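Pale tops, plain walls: Valquíria Toledo on fitting out workrooms
By Jucélia Marinho
17 January 2018

Valquíria Toledo started out sanding doors in her uncle's shop in Nultdale. She moved on to kitchen counters, then school furniture, and for the past several years she has run the worktop side of Mornance, a small firm that fits out workrooms, studios and classrooms. I met her at the shop, where two tops were on trestles waiting for their edges to be finished.

I asked her what customers get wrong when they first call.

"They start with the table size," she said. "They've measured the room and they want the biggest thing that fits. I ask them what they do at it, and where they stand, and which side the window is on. Sometimes we end up with a smaller table than they asked for."

Most of her orders are for light colors. That was not true when she began. Her first customers wanted oak or something that looked like oak, and a few wanted black. She still makes dark tops but tries to talk people out of them for rooms where small parts are handled.

"You put a black screw on a black table and you have lost the screw," Toledo said. "Then again, you put a white washer on a white table and you've lost that too. So I ask what they drop most."

The top she sells most often is called Sturnis, a pale gray that leans toward white. She has made 200 of them. The color took longer than the construction did. Her first version had some yellow in it, and under warm bulbs it looked like old piano keys. The second was a clean white that several people sent back, saying it hurt their eyes by the middle of the afternoon. She keeps a piece of that one under the office kettle.

"Gray sounds dull, and people worry about that," she said. "Then they live with it for a month and they stop thinking about the table. I'm happy with that. I don't need them to think about the table."
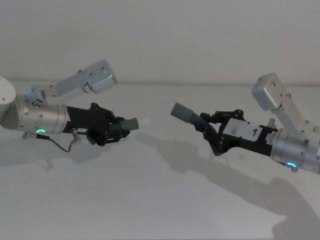

Wall color comes up in every job, though Mornance does not paint walls. Toledo brings paint cards to the first visit anyway and holds them against a sample of the top. She likes the two to be close. With a pale gray-white top against a plain light gray wall, as in the picture, the line where they meet is faint, and anything dark held over the table is easy to make out. She would not put a patterned wall behind a work surface, and she asks people to find another place for calendars and posters.

"A teacher in Nultdale was very upset with me about the posters," she said. "We moved them to the wall by the door. She came around to it, I think. She ordered a second table."

Lighting is the other thing she will argue about. She does not sell lamps, but she has walked away from one job where the customer would not change a bare spotlight over the bench. She prefers soft light from a wide source. It still gives shadows, and she has no objection to those.

"People ask me to get rid of shadows and I tell them they don't want that," Toledo said. "If I'm bringing a piece down to the table, the shadow tells me how far I have to go. What I don't like is a hard black one that covers the thing I'm working on. A long blurry one is fine."

The finish is a matte coat from a supplier called Hosoda. She tried a satin one on a run of 31 tops one March and had to recoat them all after customers complained of glare. It cost her most of the spring, and she does not offer satin now. Matte has its own problems. It picks up marks from dark rubber, and coffee needs to be wiped up the same morning.

I asked how she tells people to clean it.

"Warm water, a drop of dish soap, a soft cloth," she said. "Dry it after. No scouring powder. I had a man use a scouring pad on his and he got a shiny patch the size of a dinner plate, and he wanted to know what was wrong with the table."

Edges are done by hand. Each one gets 3 passes with progressively finer paper, and Toledo does the last pass herself when she is in the shop. She rounds the front edge a little more than the others, for people who lean on their forearms. The back edge stays square so that it sits tight to the wall. If the wall is out of true, and she says they all are, she scribes the back to match before anything is fixed down.

A standard top will carry up to 200 pounds if the weight is spread out. For anything heavier, or anything bolted in one spot, she wants to know at the start so that she can add framing underneath.

Before I left she wiped her hand along one of the tops on the trestles, found a rough place near the corner, and went to look for her sandpaper.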